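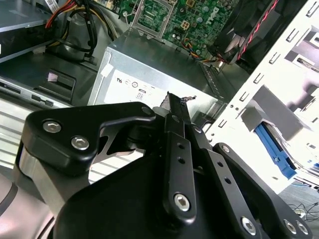 The power supply, with its little row of approval symbols along the label.

Friday at Mamville: one tower, lid off

Every office clear-out ends with a desktop computer that has no owner and weighs as much as a small calf. Ours came down from the Nernel storeroom with a sticky note reading "works?" and the question mark has kept us busy since. We run the repair table at Mamville one Friday a month, and this was the machine that got the long bench in September. The power supply is the part everyone blames first. It sits there in its plain silver box, certified by half the alphabet, and takes it.

The inventory sheet from Karniretti lists 63 machines of this sort, and the column headed "condition" says "fair" 63 times. I admire the stamina. Fair covers a lot of ground, from a dusty but willing computer to a case with 2 screws left in it and a smell.

Cable routing, then. I have strong feelings about it and have been asked to keep them short. Whoever puts a desktop together at the factory knows where every lead belongs, and whoever opens it next pulls them all out and stuffs them back like socks. So it was nice to find a tidy one for once: the power wires on this one are held in a white cable tie, the data cable is a cheerful blue, and the power plug is printed HDD P5, so you can put it back where it came from without phoning a friend. My own computer at home has none of this. It has a nest.

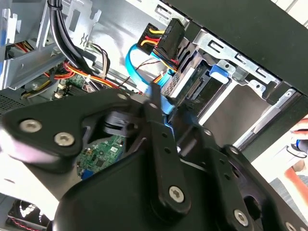 Labels are the cheapest upgrade going. If you take one thing apart this year, write on the cables before you pull them, with a marker, on tape, in words you will still understand after lunch. "This one" is a poor choice. Our tower came pre-labeled, down to the lettering on that drive connector, and I have decided to take it as a personal favor from a stranger. We still put tape on everything else. The bench rule is 30 minutes of looking before anyone pulls a plug, and the rule gets broken at about minute four.

Drives go in the blue plastic caddy, which is the brightest thing in the whole case and possibly in the building.

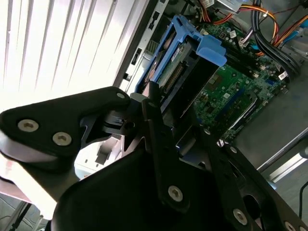
Kandasamy wrote in to ask whether old drives should be wiped before the rest of the tower is passed on, and added that the last one from a yard sale came with somebody's tax returns and a great many pictures of a boat. Yes, please wipe them. Or hold on to the drive and pass along the rest. We would all like to know less about the boat.

Next table is in October, same bench. Bring your own tape.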